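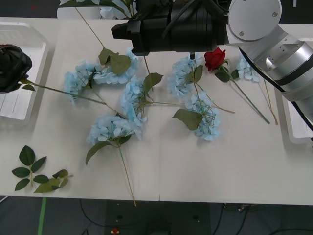
Section 4: Adding a Comic or Graphic Novel to Your Dellmont Catalog

Now that your shelves are set up, it's time for the fun part – putting some books on them! Start with a title you know well, so you can tell at a glance if something has been filled in wrong.

1. Open the Library tab and press Add Title.

2. Type the name of the book just as it's printed on the title page. Covers like to play around with spelling and big swooping letters, so the inside of the book is the safer guide.

3. Under Credits, enter the writer first, then the artist. If one person did both jobs, tick Same Person and the second box will fill itself in.

4. Choose Single Volume or Part of a Series. For a series, enter the volume number as a plain figure (3, and never III), or your books will sort in a very odd order.

5. Pick a genre. You may choose two, which is handy for a western that wanders off into ghost story territory halfway through.

6. Write your review if you'd like to. There's room for 1,000 characters, and the first 200 show up in the list view, so you may want to keep the big surprises for later on.

7. Press Save.

Note: Collected editions and the single issues inside them count as separate titles. To tie them together, open the collection, press Link Issues, and tick the ones you own.

Caution: Pressing Merge joins two entries for good, and the older review is lost. Please copy any review you care about into a separate file before you merge – we can't bring it back for you afterward, much as we'd love to.

To bring in a whole list at once, go on to Section 5.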